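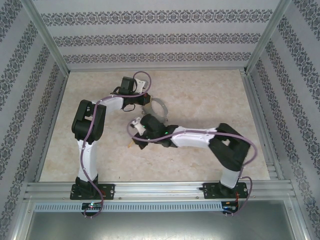 Wall coverings come first on this list, and they are where I trust the sales brochure least. Sfakianakis says a room papered in the last five years needs only a quick look. I have never seen them explain how a quick look gets behind the paper. Plain light paper will at least show a stain. Gray paper with horizontal bands of dark damask ornaments, like that on the walls in the photo, can carry a fair amount of spotting in the dark parts before anyone picks it out from the doorway. Use a flashlight held flat to the wall and go slowly. The same caution applies to a beige marble-patterned floor, where a crack and a printed vein can look very much alike.

Skunport Guest House, annual room and corridor check
Inspected by: Evanthia Triantafyllou
Accompanied by: Efthymia Panagiotou
Date: Friday, October 6, 2023
Marks used: OK / Fix / Recheck / Not seen

1. Walls and paper

1.1 Seams flat, no lifting at baseboard: Fix
Comment: Lifting behind the radiator in the back bedroom. I was told it was "only the glue." It may be. Pull back a hand's width and look at the plaster before anyone reglues it.

1.2 No spotting or discoloration: Recheck
Comment: Meter reading normal on the day, after a dry week with the windows open. I would like a reading in November with the heat on and the windows shut, and I would give that one more weight.

1.3 No wiring or nail holes papered over: Not seen
Comment: Cannot be checked without cutting the paper. Last year's sheet has this as OK. I don't see how.

2. Floors

2.1 No loose, raised or cracked sections: Fix
Comment: One raised edge in the corridor outside room 30. A strip of tape has been put over it. Tape is not a repair, and the ends of it are now curling too.

2.2 Non-slip in wet areas: Recheck
Comment: Treated with Flikine coating. The can promises a full year. Felt slick to me at the shower threshold, and the can had no batch date I could find. Wet the floor and try it in socks and in bare feet.

2.3 Rugs backed or removed: OK

3. Smoke and carbon monoxide alarms

3.1 Present in every sleeping room: OK

3.2 Test button sounds alarm: OK
Comment: The button proves the battery and the horn. It says very little about the sensor. Use test spray at the next visit.

3.3 Replacement date readable: Fix
Comment: Two were painted over along with the ceiling. Replace both. Don't scrape the paint off and put them back.

4. Stairs and exits

4.1 Handrail firm along its length: Fix
Comment: Firm at the top, moves at the bottom post. Efthymia leaned on it and said it was fine. I leaned on it harder. Bracket screws are too short for the wall.

4.2 Exit route clear: OK
Comment: Clear at ten in the morning with notice given. I'd like to come by unannounced on a laundry day.

4.3 Exit door opens without key: OK

4.4 Exit sign lit on battery: Recheck
Comment: Lit for as long as we stood there, a few minutes. Run it for the full time on the label and write down when it fades.

5. Extinguishers

5.1 Gauge in green: OK

5.2 Service tag current: Fix
Comment: Prolside tag on unit 247 has a signature and no date. I asked for the invoice and was promised it by email. Marked Fix until it shows up.

5.3 Mounted and reachable: Fix
Comment: Kitchen unit hangs directly over the stove. If the stove is what's burning, good luck getting to it. Move it next to the door.

6. Electrical

6.1 Outlets near water trip on test: OK

6.2 No power strip plugged into another: Fix
Comment: Found behind the reception desk. Same spot as last year, and last year it was signed off as corrected.

6.3 Panel labeled: Recheck
Comment: Labels are neat. Three of them are wrong. Turn each breaker off, walk the rooms, then relabel.

Costs quoted so far
Handrail bracket and labor: $356
Corridor floor section: $775
The floor price includes "subfloor treatment if required." Ask who decides that it's required, and get the price without it.

Items marked Fix go to Efthymia by email tonight. Please send receipts with the replies, and photos of the handrail bracket before the cover goes back on.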